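# Hands first, robots later

The Narkix open day began at 10 a.m. in a two-level hall on the edge of Cliltstead, with a safety talk, a sign-in sheet and a request that visitors keep bags off the floor. There was one robot arm on the program, and it was not scheduled to move until after lunch. The morning belonged to people holding grippers.

Narkix collects manipulation data. Its operators perform household tasks with hand-held grippers that share their jaw geometry with the end effector on the company's arm, which it calls Diva. A camera on the gripper records the view down the jaws. Square printed markers on the body give the tracking software something to lock on to, and a head-worn unit records where the operator is looking. The recordings are aligned, trimmed and used to train a control policy. No motors are involved until the policy is loaded onto Diva.

Yesenia Huanca runs the collection floor. She trained as a physiotherapist and came to the company to advise on wrist strain, then stayed to write the task protocols. Her briefing to visitors was mostly about speed.

"New operators go too fast," she said. "They move the way they'd move at home. The policy then learns a reach that the arm can't follow, and we throw the session out."

A session at Narkix lasts 40 minutes, followed by a break. Operators are asked to approach an object from a different angle each time, to pause before closing the jaws, and to leave failed grasps in the recording. The failures are tagged later. Huanca considers them the more useful part of the set, provided the operator recovers without putting the gripper down.

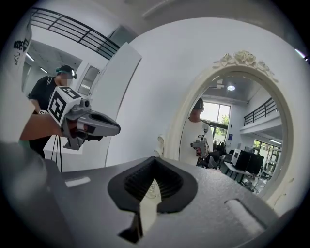

The jaw pads took up a good part of the morning's questions. Narkix uses a soft, ribbed pad that yields around an object, and the ribs are there to limit slip on smooth surfaces. Earlier pads were flat. They performed well on cardboard and poorly on glazed ceramics, and the company changed the mould after a season of dropped saucers. Pads are treated as consumables and logged by serial number, so that a change in grip behaviour can be traced to wear.

Reflective surfaces were the second topic. Mirrors, windows and polished metal are a known nuisance for visual tracking, as a marker seen in glass can be read as a second marker in a place where there is none. Many labs remove such things from the room. Narkix leaves them in. Mawuli Akolgo, who is responsible for the tracking software, argued that a home without a mirror is not a home his customers are likely to own.

"We reject the false detections in software," he said. "Most of them fail a simple geometry check. The ones that pass are the ones I lose sleep over."

His figures were on a printed handout. Of 3409 sessions recorded in the current program, 2995 were accepted for training. The remainder were rejected for tracking loss, operator speed or missing audio sync, and the handout did not break them down further. Akolgo said the breakdown would be published once the labels had been checked by a second person.

Diva's turn came at 2 p.m. The arm was asked to pick up a folded cloth and place it in a tray, using a policy called Fung that had been trained entirely on hand-held recordings. It made 5 attempts. On three it completed the task at a pace slower than any operator had shown that morning. On the fourth it closed the jaws short of the cloth, opened them, and tried again successfully – the recovery behaviour Huanca had described. On the fifth it stopped above the tray and held position until a technician pressed the reset.

Akolgo put the stop down to a confidence threshold set conservatively for the public. A visitor asked whether it could be lowered. He said it could, and that he would not be doing so with people standing at the barrier.

The cost of collection went largely unaddressed. Operators are paid by the hour, each session needs review, and a change of pad or camera can make older recordings harder to use. Huanca said the protocol is now on its ninth revision, with a tenth due in March that will add two-handed tasks such as opening jars and threading a belt through its loops. She expects the rejection rate to rise when it does.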